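Clunport Stamp and Postcard Circle: news from the January meeting

The January meeting was opened at 7.30 p.m. by Hrvoje Krasniqi, and 21 members were present. We were glad to welcome Siu-ming Tse, who has moved to Clunport from Tillis and collects railway postcards.

The main talk was given by Hsiu-ying Chiu. Her subject was the old ferry mail between Clunport and Doucet. She has been collecting these covers for many years and now owns more than 2,000 of them. She showed us how the postmarks changed when the Doucet office was moved from the harbor to the hill, and she explained why some letters carry two marks of the same day. There were many questions, and the tea was served late.
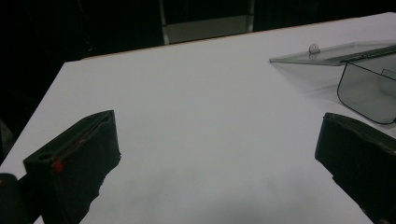
After the tea, Lwazi Nkosi spoke shortly about the postcards left to the Circle by a former member. There are 3,000 cards, most of them views of the coast, and they are still in the shoe boxes in which they came. Lwazi would like to sort them by town before the summer. Members who can give an evening for this work are asked to speak with him.

The competition for a single page was won by Hsin-yi Tam with a page on lighthouse stamps. Second place went to Lwazi.

At the next meeting we will have the members' exchange. Please bring your duplicates in envelopes, with the price written on the outside. Doors open at 7 p.m. and visitors are welcome.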